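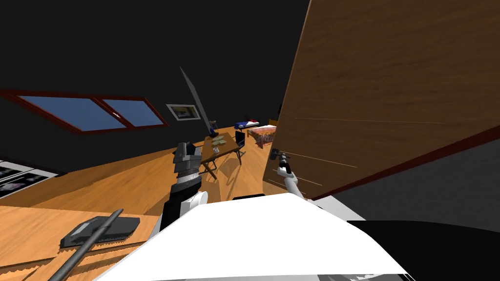 What do you get with the Vornberg room pack?

The Vornberg pack is a set of simulated rooms you can load up and practice two-armed robot work in, before you go anywhere near a real kitchen or bedroom. I put it together and I sell it myself, so the person answering your emails is me. Every room comes furnished, and I've tried to keep them homey – wooden floor, a table with papers and a glass on it, beds with proper colored blankets, pictures on the wall. The arms can pick up long, thin things like a blade as well as chunky stuff, and the thin ones are what most people write to me about!

Do I need two arms?

Nope. The pack is set up for 2 by default, but you can switch one off in the settings and it'll just stay out of your way.

Which gripper should I pick?

There are two in the pack, Jokon and Sipos. I start everybody on Jokon because it's forgiving, and then you can move to Sipos once your grasps are landing where you want them. If you're working near table edges and corners, slow your approach speed down first and switch to the gripper view, so you're looking along the fingers at whatever you're about to grab. 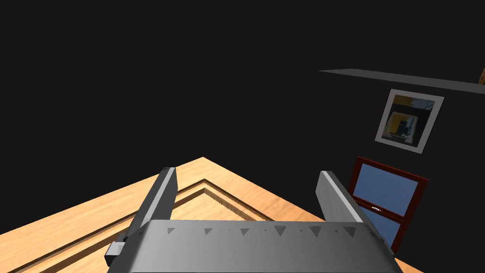
It takes a little getting used to (I drove into a lot of furniture my first week), but after that you won't want to go back to the room view for close work.

Can I change the furniture?

Yes, please do! Tables, beds, chairs and wall pictures can all be moved or swapped. Walls and windows are fixed for now. I'm working on it, but don't hold your breath before December.

How many people can use one license?

Up to 4 at the same site. If you need more than that, ask me about the Bisside plan, which covers whole classes and labs.

What if I hate it?

You have 6 weeks to change your mind. Send me your order number and I'll refund you, though I'd love to hear what bugged you – that's how the slower approach speed got added.

Last updated: October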